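Wound Care and Closure, Unit 2
Handout for the Thursday group
Instructor: Nabila Hidayat

Read pages 121 to 136 before class. Bring the reading sheet with you.

How a wound heals

Healing is taught in four stages, and they overlap. Bleeding stops first, as platelets gather and a clot forms. Inflammation follows. The area is red, warm and swollen for a few days while white cells clear out bacteria and dead tissue. Next, new tissue fills the gap and skin cells grow in from the edges. Remodeling is the last stage and can go on for a year or more. A scar never gets back the full strength of normal skin.

Types of closure

Primary intention: the edges are brought together soon after the injury with sutures, staples, strips or glue. Used for clean cuts with little tissue loss.

Secondary intention: the wound is left open and fills from the base up. Slower, with a wider scar.

Delayed primary: the wound is left open for several days, checked for infection, then closed.

What to look at before closing

Length and depth. Direction of the wound compared with the skin tension lines. Dirt or foreign material. Condition of the edges. Feeling and movement beyond the wound.

Blood on the surface can hide the edges, so clean the area before judging depth.

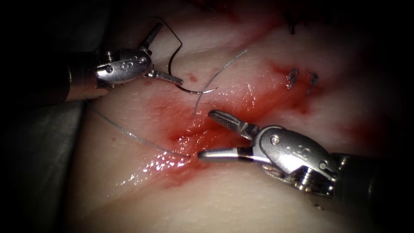
For next class

Write one page comparing primary and secondary intention. The short quiz is worth 50 points and covers the stages of healing and the terms in this handout.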